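2021-03-26
Damping trial, column 2 (Brarkham frame)

Carried on with the sag measurements from where they were left. Room at the same temperature all morning, door kept shut, compressor off from the start. Dial gauge zeroed against the granite block before each set and checked again after. The Karcombe gauge still sticks slightly on the return stroke, so all readings are taken on the way up only.

First set with no load. Reading held for the full wait. Second set with the 100 g weight on the hook: the needle settled more slowly than last time and crept a little before it stopped. I have written down the value at the end of the wait, not the first one. Third set spoiled – I leaned on the bench. Struck out in the table, not to be used.

Changed the grease after that. The old Skundden grease had gone stiff and was dragging bits of lint along with it. Cleaned off with white spirit, wiped twice, left to dry over the break. New grease is the Engström one, thin film only. Taras Ivanyshyn thinks we should be using oil for anything this light. He may be right, but I do not want to change two things in one week.

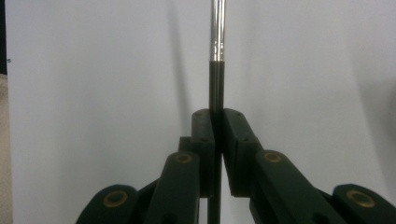

Rod, bare metal above and black sleeve below.

Cycled the stage by hand after greasing, then let the motor run it for 2,000 cycles at low speed. No noise. Repeated the loaded set and got 141 on the gauge, three times out of three. The creep is much smaller, though I would not say it has gone. The wait time stays as it is until there are more readings.

The October figures were taken with the old gauge foot and should not be plotted on the same axes. I have marked them in pencil in the summary sheet.

To do:
Order a spare gauge foot from Karcombe.
Repeat the third set, nobody at the bench.
Ask Taras for the oil data sheet.
Check the frame bolts before the heavier weight goes on – the rear left one was loose again.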